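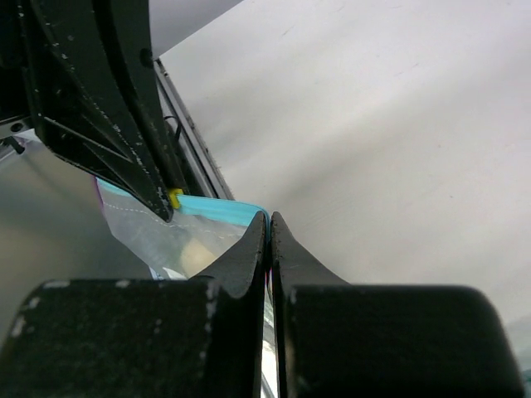

**Ticket 1579** – label printer drops every second job
Opened by: Evdokia Panagiotou, Drerstead stockroom

Jeko support says reinstall the driver. I've done that twice. Same result.
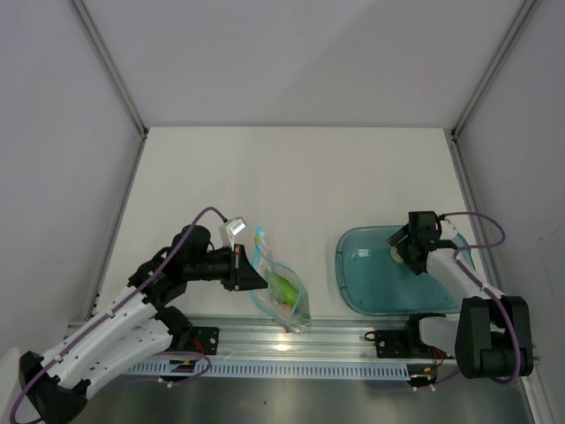

Swapped the USB cable at 2 pm. Seven labels sent, every other one lost. So much for the cable theory.

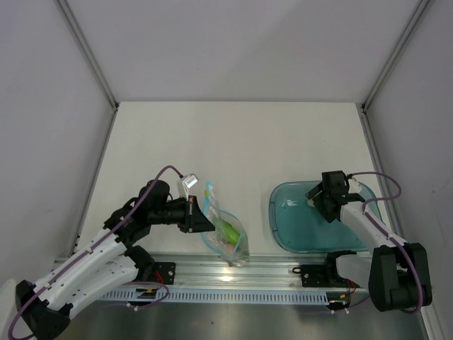
Thodoris blames the stock size in the Kpodo template. I doubt it. Our labels go on clear zip-top bags like the one on the white table, and that size hasn't changed since October. 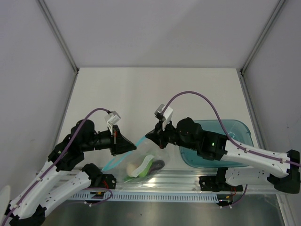

*Teal bin, right side.*

Spooler restarted – no change. Leaving this open.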